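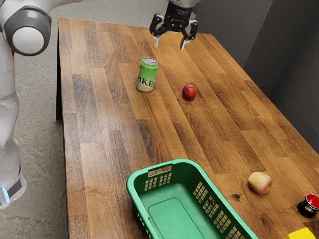
1/ Notes on reducing noise from a shared wall
Jul 12, 2021

Our office in the Turden building shares a wall with a print shop. We spent the spring finding out why it was loud on our side and what could be done within the lease. Posting the results in order.

2/ The complaint was a low hum at desk height plus a sharper tick every few seconds. These are two separate problems. The hum came through the structure. The tick was airborne and got in through gaps.

3/ We took readings in March with a Bavero meter on a tripod, same spot each time, door shut. With the print shop running, the level at the nearest desk was 49 dBA. With it closed it dropped by 8. A-weighting plays down low frequencies, so the hum was worse than that number suggests. Log C-weighted levels too if your meter does it.

4/ The gaps came first. There were five: two outlet boxes mounted back to back, an unsealed pipe sleeve, the joint at the top of the wall, and a long run behind the baseboard where the drywall stopped short of the floor.

5/ Outlet boxes: power off at the panel, putty pads on the outside of the box, acoustic sealant around the rim. Ordinary painter's caulk shrinks and cracks. Use one that stays flexible.

6/ The joint at the top of the wall took the longest. Above the ceiling tiles the drywall ended short of the deck, and the space had been stuffed with loose insulation. That does very little for sound. We closed it with board, cut to fit and sealed on both edges.

7/ After sealing, the tick was gone at every desk except the one by the pipe. The sleeve needed a second pass - the first bead had pulled away on one side.

8/ The hum did not change. Sealing gaps has almost no effect on vibration carried by the slab. We had been told otherwise by two contractors.

9/ The peak was at 115 Hz and tracked a compressor bolted straight to the floor next door. The print shop agreed to put it on Bakke spring mounts if we paid for them. We also asked for a flexible section in the air line, otherwise the pipe just carries the vibration around the mounts.

10/ Springs have to be picked for the load on each foot, and a compressor is heavier at the motor end. Get the weights first. The first set was all one rating and the unit sat at a tilt.

11/ We did not use foam panels. Foam cuts echo inside a room and does next to nothing for sound coming through a wall. Lurkovell sells a heavier barrier mat that might help, but we have not tested it.

12/ Still open: the door to the shared corridor. It has a hollow core and no bottom seal. The landlord has the quote - will add readings to this thread when the new door is in.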